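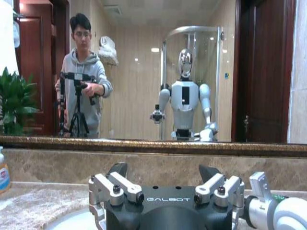 *Beige marble counter, marble backsplash, large mirror.*

## The clear counter, again

Drarnia Home Letter, October 8, 2023

Every fall the same advice comes back around: take everything off the bathroom counter, wipe it down, and put back only what you "truly use." This year it has a name. The Urkotent Method asks you to do it in 15 minutes, with a timer, and then to buy a set of trays. I have now read the booklet twice and tried it in August and again last week, and I'd like to register some doubts before anyone spends money.

Start with the timer. I can clear a counter in 15 minutes. I can't clear it, wipe behind the faucet, dry the stone, get the gunk off the bottoms of the bottles and decide the fate of a half-used sunscreen in 15 minutes. The booklet skips the bottoms of the bottles altogether, and they're the reason the counter looks dirty in the first place. A shampoo bottle that sat in a puddle leaves a ring, and the ring goes wherever the bottle goes next, trays included.

Then there's the stone. The booklet is written for white laminate, as far as I can tell from the tips. If you have speckled beige and tan marble you know that it hides toothpaste spots and loose hair remarkably well, and dark mottled marble hides pretty much everything. People call that forgiving. I'm not so sure it does you any favors. You stop wiping what you can't see, and then one evening you run your hand along it and it feels like sandpaper. My own test is a damp white washcloth, one pass from end to end. If the cloth comes up gray the counter wasn't clean, whatever it looked like.

And please don't use vinegar on it. The booklet says "a splash of white vinegar" on page 3 with no mention of marble anywhere near it. Acid etches marble. A little dish soap in warm water does the job, then plain water, then a dry towel. I also tried the Duangkaew stone spray that several of you asked about. It smells of oranges and leaves a shine for one day. The soap left no shine and cost me next to nothing, and by the second morning I could not have told you which half of the counter was which.

The mirror gets two sentences in the booklet, both about newspaper. A large mirror over a sink collects most of its spots along the bottom, where people brush and rinse, so I do that strip every couple of days and the rest when I feel like it. Spray the cloth and leave the glass alone. If there's a ledge or a piece of trim under the mirror, cleaner runs down and sits on it, and on anything with a gold or bronze finish I'd worry about what that does over a few years. I haven't seen it ruin one. I've seen it leave a sticky line that picked up dust like tape.

Backsplashes are fine. I have nothing against backsplashes, except for the seam where they meet the counter, and an old toothbrush takes care of that.

Now for the part I really disagree with, the sorting. The Urkotent people want you to hold each thing and ask when you last used it. I gathered up the small stuff from our bathroom, from the drawer as well as the counter, and there were 14 tubes. Toothpaste, hand cream, a hair product I have no memory of buying, several hotel lotions. I could answer the question for maybe half of them. For the others I found it much quicker to ask something duller: is there anything left in it, and has it gone funny? Open the cap, squeeze a bit onto a tissue, have a sniff. The hair product had separated into water and paste. Out it went, along with a hotel lotion that had turned the color of tea.

What remained went into a plain drinking glass. The trays, I should say, are flat, with low sides, and tubes laid flat in a tray slide over one another until the one you want is underneath. The deluxe set has a lid, so you get to lift that off every morning too. Standing the tubes up takes a fraction of the space, and you can grab the one you came for. Whether they should stand on their caps or the other way up is where the trouble starts. I say caps down, crimped end up, and the last of the lotion comes to meet you.

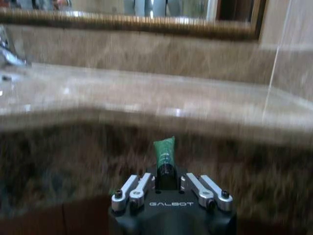 One reader disagrees with me on this and says that caps down is a recipe for goo. In her house the flip-top caps never quite close, the glass fills with a slow green sludge, and every few weeks somebody has to chip the toothpaste out with a butter knife. She keeps her tubes lying in the drawer on a folded washcloth, changes the washcloth on laundry day, and would like me to know that this costs nothing either.

Fair enough. I've had the sludge. A wide tube with a flat cap holds up better than a slim one with a flip top, and I rinse the glass when I think of it, which may not be often enough. The washcloth idea is a good one for anybody with a drawer to spare. Many vanities have a false front right under the basin where a drawer ought to be, so check before you plan around it.

As for what belongs on the counter at the end of all this, the booklet allows you one soap and one "object of calm." I don't have an object of calm. We've got the soap, a bottle of something that belongs to whoever used it last, the glass with the tubes, and usually a comb. I wipe around them on most days and under them on some, and I do the damp washcloth test when company is coming.

A few practical notes for those who asked:

- The Urkotent trays are sold at the Grirnholm outlet, and the booklet comes with them. You can't get the booklet alone, and I wouldn't try very hard.
- The sleeve on the deluxe set says the lid was tested for 2,000 openings. At one lift each morning that gets you past five years, if you care to keep lifting it.
- Duangkaew's label says to test on a hidden spot first. Do that. Mine was fine, but yours may be a different stone or have a different sealer on it.
- Opened sunscreen with no date on it: I throw it out. Several of you will write in about the waste, and I'd still throw it out.

Next time, shower caddies, and whether any of them really stay up.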